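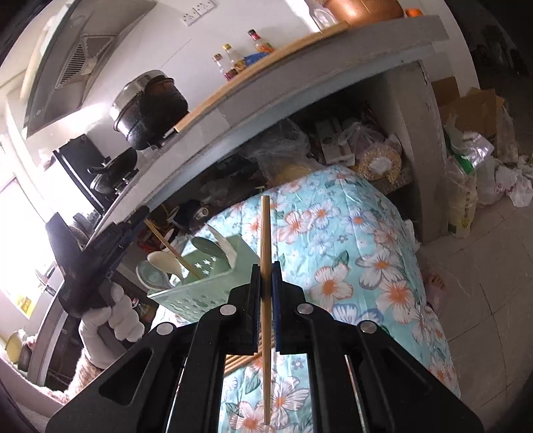 Unit 4. Utensil storage and the small kitchen

Reading before Thursday: Grusten workbook, section on hand tools. Bring the completed Gevau inventory sheet.

4.1 Upright holders
A perforated plastic holder drains from the sides as well as the base. Load long items first, handles down for spoons and ladles, then fit chopsticks into the remaining space. A long stick left leaning will shift the center of gravity — place it against the wall side. Chopsticks go in as pairs; set aside any single stick until the sort is finished.

4.2 Sorting away from the counter
Where counter space is taken up by a stove, pots and condiments, sort on a bed or other low surface. A quilted cover gives slightly under the holder, so keep one hand near the rim while loading.

4.3 Open space under the counter
Bags and boxes stored below a concrete counter should be grouped by contents. Dry goods such as corn kernels go to the front. Bottles and jars stand behind them only if the labels can be read from above.

4.4 Exercise
Plan a storage layout for the Wutoseck kitchen. Counter length is 450 cm, of which 70 cm is reserved for the stove. Show the holder, the stockpot and the wok in plan view. Mark the outlet. Submit one page; notes on the Sepp method are optional.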